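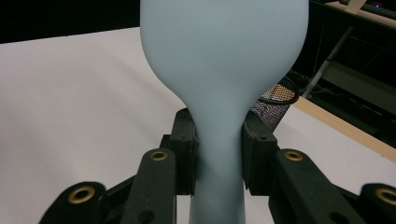

4.2 What people cut when they revise

I went into this part of the study sure that people would cut their openings. Every workshop I've ever sat in has told me to lose the first paragraph, and I've passed the advice along plenty of times myself. So when I pulled the 1226 saved drafts out of Drodeo (the shared folder tool the Idora group uses), I was mostly looking for missing beginnings.

They weren't missing. Writers at Idora hung on to their first paragraphs almost stubbornly, even when everything after them got rebuilt. What went was the middle, and dialogue above all. A story that came in at 800 words would often lose a whole conversation between drafts, and the writer would patch the hole with one line like "they argued until dark." I did this too in my own pieces, which I left out of the count.

Intan Saragih read a set of 80 draft pairs separately from me, without seeing my notes. We argued a fair bit over what counts as a cut. If a scene moves from page one to page three and comes back shorter, is that a cut or a move? She wanted to call it a move, I wanted both, and in the end we coded it her way — the coding sheet was already too long.
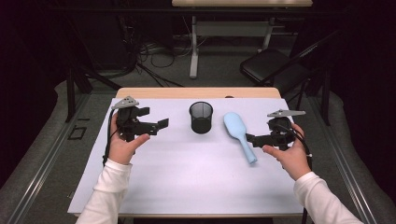

The other thing we noticed was timing. Members of the Chae group, who write flash pieces with a limit of 400 words, trimmed as they went, so their second drafts look a lot like their first ones with a few adjectives gone. The Idora people let a draft run and then went at it all at once, usually the night before a meeting. You can see it in the save times. December was the one month when this broke down and people hardly touched their old drafts at all, so I've kept December out of the comparison in 4.3.

I also asked a few writers to tell me why a given passage went. Their answers were shorter than I'd hoped for. "It was boring" came up a lot, and so did "my sister didn't get it." One writer had cut a funeral scene she loved and couldn't say why, then put it back after we talked, which means her third draft is in the data partly on account of me. I've marked that one in the appendix.

Figure 1. Pale blue bottle, held by the neck.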